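Craft Rooms and Work Tables > Surfaces, Mats and Lighting
Foam mat left on the table all the time, or put away?
Started by traceyf, Jun 28, 2019

traceyf
Posts: 1158

I've gone back and forth on this since February and would like to hear from people who work with small pieces.

My table has a white top. It looks clean and wipes down in a minute, but anything small and hard that gets dropped on it bounces. Tiny cubes are the worst. One gets knocked off a pile, hits the top, goes over the edge and ends up under the radiator. So I put down a big foam mat, and now things stay where they land.

The trouble is that the mat never comes up again. Stuff gets put on it and it turns into the table. I also can't decide whether the mat should go all the way to the back or stop short. Right now I leave a strip bare.

Who leaves theirs down full time?

merja_sjoberg
Posts: 2000

Full time here. Mine has been down for three years and I only lift it to clean under it. If you have to unroll something before you can start, you start less often. Leave it down.

Bare strip at the back, yes. That's where I stand anything I'm not using but will want again before I'm done. Boxes and bottles stand better on a hard top than on foam.

AFurtado
Posts: 1437

I'm the other way. Mat comes up every night. Foam keeps every dent if you leave weight on it. I had a Josora mat with a sewing machine sitting on one corner for a winter and that corner never came back. It also hides dirt underneath, and if your top is white you'll get a line where the mat ends.

What do you keep the small pieces in? If they have a proper home then the mat matters a lot less.

traceyf
Posts: 1158

Ademir, I take the point about weight. Nothing heavy lives on mine.

As for a home, I'm trying to get down to one long black tray with a row of compartments. I like that it's narrow. What I don't like is that it's easy to tip when you pick it up by one end, and I always pick it up by one end.

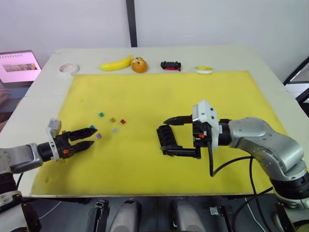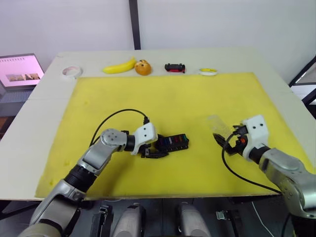 My other question is where the tray should sit. If it's on the mat, it doesn't slide, but it takes up working room. If it's on the bare strip, I have to reach over everything to get to it, and that's how the cubes get knocked around in the first place. I've tried it on the left and on the right and I don't love either.

Also, yellow. I picked yellow so I could see small dark things on it. It works for that. It does show smudges, and I haven't found anything that takes them all off.

glenys_m
Posts: 1216

Yellow is fine. I had a green one and hated it, everything looked the wrong color next to it. For smudges use dish soap and warm water on a soft sponge, go in circles, then wipe with a damp cloth and leave it to dry flat. Don't use the melamine sponges. They take the surface off and after that it grabs dirt twice as fast.

Tray goes on the mat, on the side of the hand you pick up with. You'll lose some working room but you aren't using the whole mat anyway. Most of what I do happens in a space the size of a dinner plate.

AFurtado
Posts: 1437

I would not put the tray on the mat. Foam gives when you lean on it, the tray tilts, and if it's a narrow one it goes over. Hard surface for containers, soft surface for work.

If you want it close, cut the mat. I took a utility knife and a steel ruler and cut a rectangle out of the right side so the tray sits straight on the table with foam on three sides. It can't slide anywhere.

merja_sjoberg
Posts: 2000

Cutting a hole in a good mat seems drastic to me. What happens when you change trays?

AFurtado
Posts: 1437

I kept the piece. It drops back in.

tapio_h
Posts: 212

Couple of things from someone who sorts small parts most weekends.

1. Empty the mat before you fill the tray. I used to sort straight from a mixed heap into compartments and made mistakes. Now I spread everything out, push like with like using the side of my hand, and then fill one compartment at a time.

2. Don't fill compartments to the top. Two thirds, then get a second tray. Full ones spill over into the next as soon as you tilt it.

3. A tray with a lid is worth the extra money, even if the lid spends most of its life lying next to it. The Firnora ones have a flat lid that slides under the tray while you work, so it takes no room. The hinge is weak though. I've broken two.

On the mat question I'm with Merja. Leave it down.

glenys_m
Posts: 1216

Second the two thirds rule. I'd add that if you store drinks or glue or water anywhere near open compartments you want the cap on. I lost a whole row of paper labels that way.

traceyf
Posts: 1158

Thanks all. I'm not ready to cut it. I'm going to try the tray on the mat on the right for a couple of weeks, and pick it up from the middle like a grown woman.

Tapio, do you pick the loose ones up by hand or with something? I've been using my fingers and it's slow. Tweezers ping them across the room.

tapio_h
Posts: 212

Fingers for anything with flat sides. For round beads I use a little scoop. If you do use tweezers get the blunt plastic kind, and press down into the foam a bit before you close them. That's one thing a hard top won't let you do.

AFurtado
Posts: 1437

A folded index card works as a scoop too. Slide it under, tip it in.

For the record I still say roll the mat up at night. Loose roll, top side out, standing in a corner. Mine lies flat again as soon as I put it down.

merja_sjoberg
Posts: 2000

Mine lies flat because it never gets rolled up.

traceyf
Posts: 1158

Ordered a second tray with a lid tonight, the Skuldale one. It was cheaper than the Firnora. Will post about the hinge when it gets here.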